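Retainers Should Be Part of the Price

Most people who finish braces in Ronddale are handed one set of retainers and a sheet of instructions, and that is the last they hear about it until something goes wrong.
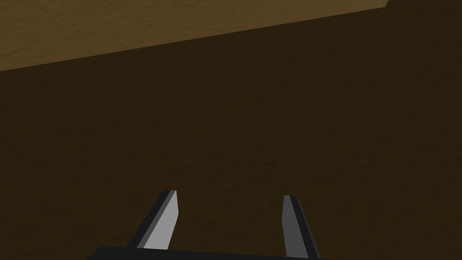 One reader of this column wrote in that her daughter's retainer cracked 11 weeks after the braces came off, and that the office quoted her a price for a new set before it offered an appointment. She had already paid for the whole treatment and had assumed the retainer was covered by it. She wanted to know if this was normal.

It is normal, and I think it should change. Teeth move after braces. Every orthodontist says so at the first visit, usually while explaining that retainers will be worn at night for years. If the retainer is needed to keep the result, then it is part of the treatment, and the price of the treatment ought to include a fair supply of them.

Right now it often works the other way. The contract covers the brackets, the wires, the adjustments and a single set of retainers. After that each replacement is a new charge. At the office my family used in Plomside, a pair cost 600 dollars. We have paid it twice. The first time the dog got one, and the second time the lower one split down the middle during an ordinary week of wear.

I have heard the argument against this. Patients lose things, especially patients who are 13 years old and wrap their retainers in a napkin at lunch. If replacements are free, the thinking goes, families will be careless and the careful ones will end up paying for them. There is something to that. I am not asking for an endless supply.

What I would ask for is 2 replacement sets written into the contract, good for the first few years, with the cost spread over the monthly payments. A family paying by the month would hardly notice the difference. A family facing the full amount on short notice does notice, and some of them put it off. By the time they come back, the old retainer would not fit anyway, and the teeth have started to crowd again.

There is also the matter of the scan. Many offices now take a digital scan of the mouth on the last day. A new retainer can be made from that file if the teeth have not shifted. Yet patients are rarely told the file exists or how long it is kept. I asked for ours in August and got it by email, but only after three calls. It should be handed over with the instruction sheet.

Dental insurance is not much help. Our plan stopped paying for anything orthodontic on the day the braces came off, and a retainer counted as orthodontic.

Parents who are about to sign should ask how many sets are included, what the next one costs and who keeps the scan. Get the answers on paper. If the office will not add a replacement set, ask another office for a quote before deciding.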